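Ketsara Thaweesak
Sunday, March 2, 2025

Finally did something about the kids' craft supplies. Going to post it here as I go because a few people asked after the October pantry thread.

Starting point: one deep drawer in the hallway, 14 years old, stuck on the left runner. Markers, erasers, glue, stickers, birthday candles, a key to our old place in Windham. Everything came out onto the floor and I sorted there.

First pass was only markers. Every one got a line drawn on the back of an envelope. If it left color, it stayed. That took 15 minutes and cleared more space than anything else I did.

Second pass was paper. I kept the thick pad and the construction paper and put the rest in recycling. Coloring books with two or more clean pages stayed. My daughter disagreed about one of them and won.

I had been looking at a drawer insert from Plitine but it's made for cutlery and the slots are too narrow for glue. Went with small open crates on a table instead. The slatted kind, one white and one black. They were on the clearance shelf at the Gallstead store.

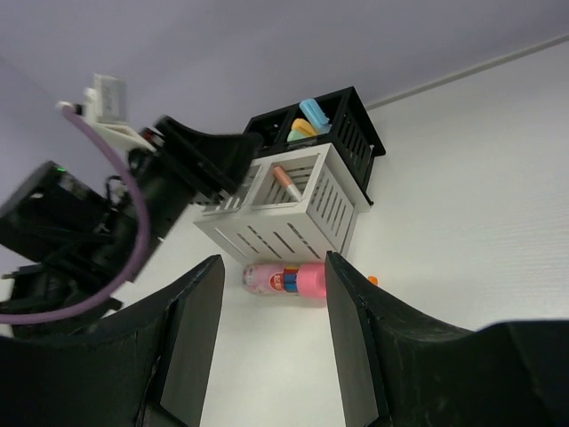 White crate is for things that draw. Black crate is for the small stuff, the pastel pieces that used to end up under the couch. The kids picked which was which and so far I haven't had to label anything.

Bottles stay out of the crates. I tried it and they take up the whole thing, and then the markers get stood up around them and fall over. They'll get their own spot once I find a tray the right length.

The slats are good for seeing what's in there without tipping it out. They're bad for beads. Beads are in a jar with a lid, on the high shelf, and will be staying there.

Someone asked about cost. The most expensive thing was the wall paint, and that was last year. For the crates I paid less than I would have for the insert.

Cleanup last night took 90 seconds, timed by my son – he timed it because he wanted it to be over. Before this it was a whole argument.

Still to do: the sticker sheets, and a box of postcards from our trip to Cáceres that somehow lives with the craft things. I don't want to throw those out and I don't want them glued to anything either.

Drawer is empty now and still sticks. I'll take the runner off next weekend and see if it can be bent back – if not, I'll get a new pair.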